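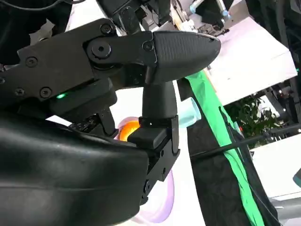
The Pususano textured finger pads have been on our student arms for two terms now, which is long enough to say something useful about them. Our club at Gatville runs two-finger parallel grippers on everything, and the pads that come with those are smooth rubber that hardens and goes shiny. The Pususano set replaces them with a finely textured black pad that narrows to a rounded point. The tip is the reason to buy it. It reaches well past the linkage plate, so a student can aim at the edge of an object while the bulky part of the gripper stays out of the way. The black hex socket screws along the plate are also easy to get at with the hand still on the wrist, and I wish the same could be said of every gripper in our cupboard.

What you get: 2 pads, a strip of spare screws, a folded sheet of instructions and a hex key of poor quality. We paid $38 for the set. The hex key rounded off on the first afternoon and went in the bin. Use your own.

Fitting took Hưng Lưu, one of our senior students, 37 minutes for the first gripper, including the time spent finding out that the instruction sheet has left and right swapped. The second gripper was much quicker. Torque is not specified anywhere. We tightened by hand and added a drop of removable threadlocker, and nothing has backed out so far. After fitting you must redo the tool centre point. The new tip sits further forward than the old one, and a program written for the stock pads will drive it into the table. Two groups skipped this step and one of them needed a new tip.

For testing we used the club's standard sorting exercise: small plastic toys, soft loops, tube-shaped parts and strips of fabric, moved from one work surface to another. Students ran 300 picks with the stock pads and the same number with the Pususano set, using identical grip force settings. Sointu Nurmi kept the log.

Rigid parts with flat sides showed no difference worth reporting. Round and cylindrical parts were clearly better. They stopped rolling out of the grip during the lift, and the students could reduce the closing force by a step or two without dropping anything. Fabric was the largest improvement. The stock pads slid off a single layer more often than they held it, whereas the texture catches the weave and the pointed tip can get under a fold. Thin flexible loops were the weak spot. The pad contacts them over such a short length that they pivot, and the arm arrives with the loop hanging at an unpredictable angle. The Flulley pads we tried last year, which are wider and squarer, handle loops better and fabric worse.

Wear is acceptable. The texture has flattened slightly at the very tip and is unchanged further back. It does collect lint, and a pad full of lint grips no better than a smooth one. A stiff toothbrush and isopropyl clears it. We now do this at the start of each session — the students grumble, but the logs are more consistent for it.

One compatibility note. Grippers with the older Ezzat bracket need a thin shim behind the pad or the fingers will not close parallel. Pususano does not supply the shim. We printed ours in PETG and they have held up.

Recommended for clubs that handle mixed household objects and have someone willing to recalibrate properly. If your course is all blocks and cubes, keep the stock pads and spend the money on spare cables.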